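Chapter 4
Storage and the Small Home

Ask people why they moved and they say space. Ask what they did with the space and you get a shrug. This chapter is on household storage – where things go, who decides, and why shelves fill up at the rate they do. Closets come in Chapter 5. Garages, attics, not covered.

Start with the Kaewmanee survey. 377 households, all renting, most in two rooms or less. Wiroj Chaimongkol ran it over one August and asked a plain question: what is on your shelves that you have not touched this year? Most people guessed low. Then they went and looked, and the guess went up. Keep that gap in mind, it comes back in section 4.3. 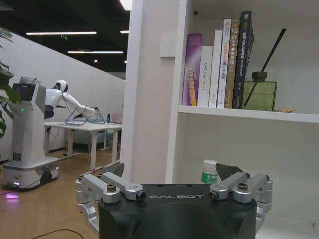
Two terms before we go on. Active storage is anything you reach for in a normal week. Dead storage is the rest. The line between them moves. A tax folder is dead for months and then very much alive. Students tend to treat the terms as fixed and loose marks for it.

Depth matters more than height. A deep shelf gets a second row, and the back row gets forgoten. Asuka Sekiguchi calls this the hidden row problem. In her Rasitz apartments study 70 percent of the duplicates people bought were already at home, in back. Shallow shelves did better. Duller to look at, maybe.

Then there is display. Not everything on a shelf is stored there – some of it is there to be seen, or because it's soft, or was a gift. Older manuals ignored this and told readers to clear it out. Readers didn't. 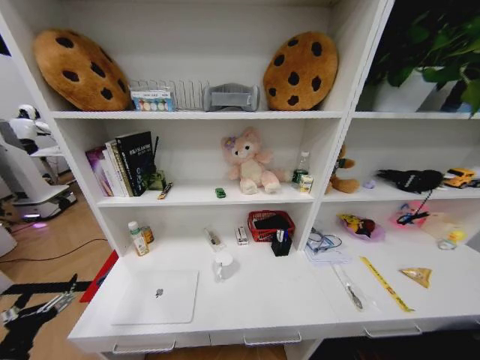
Figure 4.2 Shelving with built-in desk. Cushions and a wire rack share the top shelf.

Before reading 4.1, pick one shelf at home. List what is on it, mark each item active or dead. Bring the list to class, you will need it for the excercise on page 60.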